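3. Terrain et matériel domestique

3.1. Le tri comme activité située

Les travaux sur le rangement domestique s'intéressent surtout au placement final des objets : où va la vaisselle, où va le linge, qui en décide. Le tri qui précède est moins documenté. Il occupe pourtant une bonne part du temps passé dans une pièce, et il se fait souvent sur une surface prise à un autre usage. Dans l'enquête Clivusow, nous avons retenu les affaires saisonnières – décorations d'hiver, petits textiles, peluches – parce qu'elles sortent rarement et que leur sort se rejoue à chaque sortie. Garder ou jeter sont les deux issues que nous avons codées en premier ; donner, réparer et mettre de côté ont été ajoutés après la lecture des premiers entretiens.

Les séances se sont tenues à Goltcombe, chez des habitants qui avaient accepté de trier leurs affaires à leur rythme. La consigne tenait en une phrase : faire le tri comme on le ferait un jour ordinaire. Le choix de la pièce revenait au foyer. Plusieurs participants ont préféré une chambre à la cuisine ou au salon, au motif qu'on peut y laisser le travail en plan et fermer la porte.

3.2. Surface de tri et contenant de rebut

Nous appelons « poste de tri » l'ensemble formé par la surface où les objets sont étalés et le contenant qui reçoit ce qui part. La distance entre les deux compte beaucoup dans nos observations. Lorsque le contenant touche presque la table, le geste de jeter est court et s'accompagne peu de paroles ; lorsqu'il faut se lever, l'objet est plus souvent reposé, commenté, parfois repris. Dans la chambre étudiée ici, une poubelle ronde noire, garnie d'un sac noir rabattu sur le bord, se trouve juste à côté de la table. Celle-ci porte une nappe bleue à grand flocon blanc, bordée d'un motif blanc ajouré, et les objets souples aux couleurs vives y sont regroupés d'un seul côté.
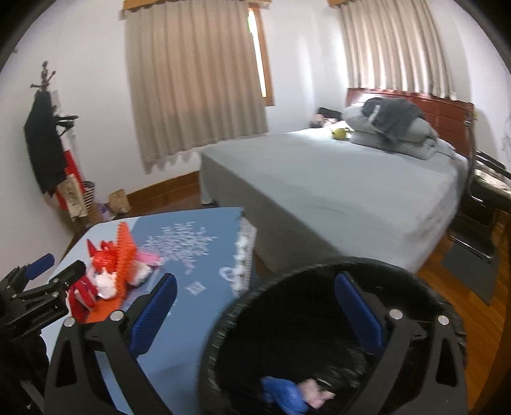
3.3. Objets textiles et décisions différées

Les textiles posent un problème particulier. Une boîte vide ou un emballage se jette vite. Un jouet en tissu, un ruban tricoté ou un bonnet d'enfant se manipule plus longtemps, et la décision passe par le toucher autant que par la vue. Les participants retournent l'objet, cherchent une couture défaite, le comparent à un autre. Sur les 220 épisodes de manipulation codés, ceux qui portent sur des textiles sont les plus longs, certains allant jusqu'à 100 secondes avant que l'objet soit reposé ou écarté.

Le codage a été réalisé par Ladi Okafor à partir de la grille Nudell, modifiée sur un point : nous distinguons l'objet reposé au même endroit de l'objet reposé ailleurs sur la table. Dans le premier cas, la décision est suspendue. Dans le second, elle est souvent déjà prise, même si le participant ne la formule pas. Cette distinction recoupe celle que Lawal propose entre attente et réserve, à ceci près qu'elle s'appuie chez nous sur la position des objets et laisse de côté les déclarations recueillies en entretien.

La pièce elle-même intervient dans le tri. Le lit tend à servir de seconde surface, surtout pour les affaires que l'on veut garder sans savoir encore où les mettre. Le sol au pied d'un meuble joue un rôle voisin. La figure 2 donne un aperçu de cette répartition : un jouet en feutre rouge à garnitures blanches et une longue bande tricotée orange sont sur la table, tandis qu'une boîte rouge et blanche, un panier rayé et un petit sac beige se trouvent par terre, sous le portemanteau. Nous n'avons codé que les objets passés par la table ; ceux du sol et du lit sont traités comme contexte.

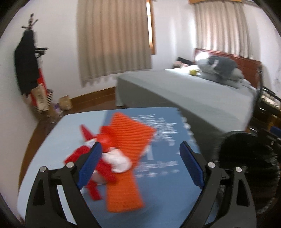 Figure 2. Jouet en feutre et bande tricotée sur la table de tri ; à l'arrière-plan, le lit et le portemanteau.

Ce choix a une conséquence pour l'analyse. Un objet posé directement sur le lit, sans passer par la table, échappe à nos comptages, et la part des affaires conservées est donc probablement sous-estimée. La section 4 revient sur ce point à partir des entretiens.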